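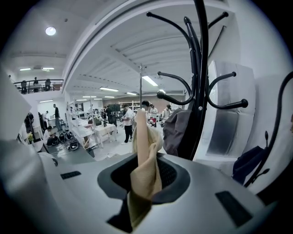
What do I do if I skip a bunch of days in the journal? Pick it up on whatever page comes next and keep going, because the pages aren't dated and there's nothing to catch up on.

Home Shop Journals Card Decks My Story Contact

The Honine Journal

Hi, I'm Yolanda Escobar, and I made this journal for people who feel like they've gone a little quiet inside. I was one of them! For years I said "I'm fine with whatever" so often that when a friend asked me what I wanted for my birthday dinner I stood in her kitchen and couldn't come up with a single food. (I like food. I like it a lot.)

So I started writing down small preferences. Which side of the street I'd like to walk on. Whether I enjoyed that movie or just sat through it. It felt silly for the first couple of weeks, and then one morning I filled a whole page about a job I didn't want anymore, and my coffee went cold while I did it.

The journal grew out of those notebooks. You get 104 prompts, enough for two a week if you'd like it to last the year – though plenty of people race through it, and one lady wrote me that she'd finished by November and gone back to argue with her own answers in a different pen. I loved that.

Each prompt has a full page to write on and a facing page left blank. Doodle there, tape in a ticket stub, leave it alone. The prompts come in 3 parts: Noticing, Saying It, and Doing Something About It. The last part is the one I get the most mail about, mainly from people who are stuck on prompt 88. I was stuck on it too, so please feel free to skip it and come back.

The paper is cream and on the thick side. My gel pens don't show through, but markers will, so try yours on the last page first. It opens flat once you've bent the spine a few times.

The price is $24. If you're buying for a book club or a church group, write to me before you order and I'll work out a better price for you. I pack everything myself, usually after 9 at night, with a little handwritten card tucked inside the cover – tell me in the order notes if it's a gift and who it's for, and I'll write the card to them.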